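An afternoon at the Tosero open house: small bedrooms, big drawers

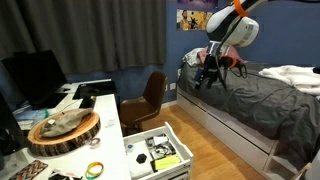

Posted by Vaughan Tuhiwai | 2019-01-17 | Filed under: Visits, Small rooms

I'd been meaning to get over to Tosero since November, when a coworker came back raving about their furnished rooms and I was stuck at home with a cold. So when they opened the whole upstairs for the afternoon I went straight from work, still in my office shoes (mistake, there are a lot of stairs).

If you haven't been, it's an old warehouse on the edge of town with 28 rooms set up over two floors, and you just wander. No arrows on the floor, no one chasing you with a clipboard. You pay 4 dollars at the door and you get it back if you buy a coffee, so I bought a coffee.

The kitchens were packed and I gave up on them pretty quickly. The bedrooms were much calmer, and the blue one is where I spent most of my time. I have a small bedroom myself and I'm always told to paint it white, so walking into a little room with blue walls and a dark grey curtain cheered me right up! It felt like a room a real kid or a college student would live in. Posters over the bed, stuff all over the desk, the duvet wrinkled and hanging down over the edge. I've been to so many of these places where the bed looks like it was ironed.

What I went to see was the bed, really. White wooden frame with the drawers built into the base, and I am a sucker for drawers under a bed. At home I've got plastic bins under mine and I have to lie flat on the floor to reach the back one. The woman looking after the bedrooms told me the model is called the Prorner and that the drawers take a winter's worth of sweaters. I asked how far you need to leave clear to pull them all the way out and she didn't know, so we borrowed a tape measure from the next room and worked it out together. You want about 66 centimeters, which I do not have on my side by the door. I could maybe do it if the nightstand goes. I'm still thinking.

Two pillows, a white one and a pink one, and then a fluffy white blanket all bunched up on the bed. My sister has one like that and the dog has more or less claimed it.

The desk is long and white, and I liked that they'd let it fill up with little things the way a desk does. Mine has a stapler, three dead pens and a plant on it at the moment. There's a white drawer unit next to it, and a brown chair, which I thought was a nice choice with the light wooden floor. All white would have been a bit much.

After that I had a quick look at the Losano shelving down the hall (sturdy, but deep, too deep for me) and a lamp by Wong that I nearly bought and then saw the price of. Ended up with a pack of 10 drawer dividers and a second coffee.

Parking is behind the building and it fills up early. Go around by the loading dock if the front lot is full, there's a second gate. I'm going back with the measurements of my nightstand wall.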